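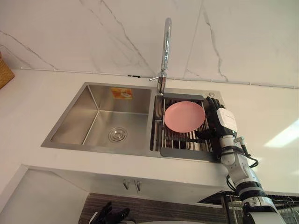 Valter Westerberg told me in week one that nobody washes dishes the way they say they do, and that my whole project would be wrecked by people being polite on a survey. Fair enough! He had a point, so I threw out the survey and went for water meter readings and a kitchen diary instead.

My question was pretty simple. How much water does a student household use on dishes in a week, and does it change if people fill a bowl first and don't wash under a running tap? I picked it because my own water bill last September was awful and I wanted to blame somebody.

What I did

I signed up 21 households, mostly people from my building and from Ogunleye Hall (thank you for letting me put up posters, and sorry about the tape). Each one clipped a small flow meter to the kitchen line. The meters were Flemolik ones, borrowed from the engineering lab. For the first week everybody washed up as normal. For the second week they filled a bowl for washing and only ran the tap to rinse.

Two meters quit on me during the first weekend and I had to swap them, so those homes started late. I typed all the readings into one giant spreadsheet, which took forever - next time I would make people send them in the same units. Half were in gallons and half in liters, and I didn't catch it until 12th March, with the draft due that Friday.

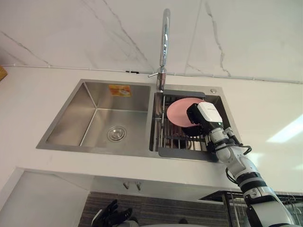 Figure 2. Double sink with the larger bowl on the left.

What I found

In the normal week the whole group used 2,962 gallons on dishes. That works out to 141 per home, way more than I guessed. In the bowl week the average dropped to 114. I was hoping for a bigger gap, but I'll take it.

The diaries were the fun part. People with two bowls mostly used one for washing and one for stacking, and they found the second week easy. People with one bowl complained a lot. One person wrote "where do the clean ones GO" in capital letters three days running.

Problems

Over 40 diary entries were blank or just said "same." I also can't split dishes from filling the kettle or rinsing rice, so my totals are a bit high for everyone. Yi-chun Hsiao read my draft and asked why I hadn't tracked how many people ate at home each night. I should have. A house that orders pizza twice in week two is going to look very thrifty.

If I get to run it again I'd go for four weeks and swap the order for half the homes.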